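Why Is There a Big Hole in My Street?
An explainer for curious kids
By Oksana Palamarchuk
04/10/2024

Have you ever walked to school the same way you always do, past the bakery and the mailbox and the tree with the funny bump on it, and suddenly found an orange fence where the sidewalk used to be? Maybe there was a machine growling away, and a person in a bright vest waving you over to the other side of the street. And maybe you wondered, as I did when I was small (and as I still do, if I'm being truthful), who decided that this was a good day to dig a hole.

Well, pull up a chair, because somebody did decide it, and the story of how they decided is longer than you might think.

Who owns the street?

Let's begin with the street itself. Your house or apartment building belongs to somebody, and so does the bakery, but the street outside belongs to everyone in town together. Because it belongs to everyone, the town government looks after it. Grown-ups pay taxes, which is money that goes into a big shared pot, and some of that pot is spent on pavement, streetlights, crosswalks and the paint for the bike lanes.

In a town like Wedow, where I live, the people who look after the streets work in an office called Public Works. They keep a very long list of things that need fixing. A street with potholes goes on the list. So does a curb that is too high for someone in a wheelchair, or a drain that turns the corner into a pond every time it rains.

What is hiding under there?

Here is my favorite part! Under your feet, there is a whole second town made of pipes and wires. Clean water comes to your kitchen faucet in one pipe. Used water from the bathtub leaves in another – a different one, you'll be glad to hear. There may be gas pipes, electric cables and the lines that bring the internet to your home.

Pipes get old, just like shoes do. Under Cullier Street, where we had our big dig last July, the water pipe had been leaking little by little for a long while, and the only way to reach it was from above.

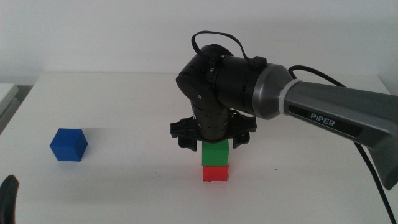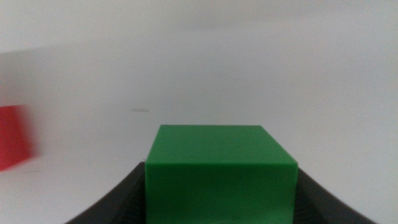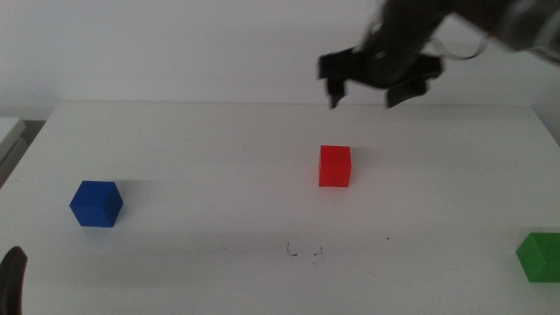
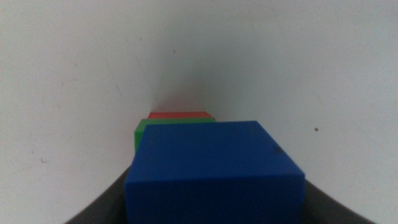
Before anyone digs, they need a permit. A permit is a piece of paper (or these days, more often a page on a computer) that says, "Yes, you may dig here, on these days, as long as you follow these rules." The rules might say that the noisy work can't begin before breakfast, or that there must always be a safe path for people on foot.

Cosmin Ilie reads the permit requests in our town. I asked him what he looks for first, and he told me he looks for other holes. That made me laugh, but he was quite serious. If the water crew wants to dig in spring and the internet crew wants to dig in the very same spot in fall, he gets them both on the phone and asks whether they could please share. One hole is much nicer than 2, especially if you live next door.

How do people find out?

The town has to tell the neighbors. Sometimes a letter comes in the mail, and sometimes a sign goes up on a pole. For the Cullier Street job, the town mailed 1000 letters, and there was a meeting at the library where anybody could stand up and talk. The owner of Ó Flaithearta, the little bookstore on the corner, was worried that her customers wouldn't be able to reach the front door. So the crew put down a sturdy metal walkway, and the town made a sign with a big arrow and the words "Bookstore Open."

Can kids talk at those meetings? In our town they can, and they do. A group of students from Cindel School asked for the crossing guard to be moved while their usual corner was closed, and the guard was moved.

Why does it take so long?

Oh, I have grumbled about this one myself. The work on Cullier Street took 3 months. First the crew had to cut through the pavement and dig carefully around the other pipes. Then the new pipe went in, and it was tested to be sure the water was clean and nothing dripped. After that the hole was filled back in a layer at a time, and each layer was pressed down hard. If you skip the pressing, the street sinks later on, and then you have a dip that rattles every bus that drives over it.

What can you do?

If you notice something broken on your street, such as a streetlight that stays dark or a wobbly sign, tell a grown-up and ask them to help you report it. Most towns have a phone number or a web page just for this. Say exactly where it is, and mention something nearby, like a house number or a shop, so the crew can find it.

And please stay on your own side of the orange fence, even if your ball rolls under it. Ask a worker to get it for you. They are usually very nice about it, and if they aren't too busy, they might even tell you what they're digging for.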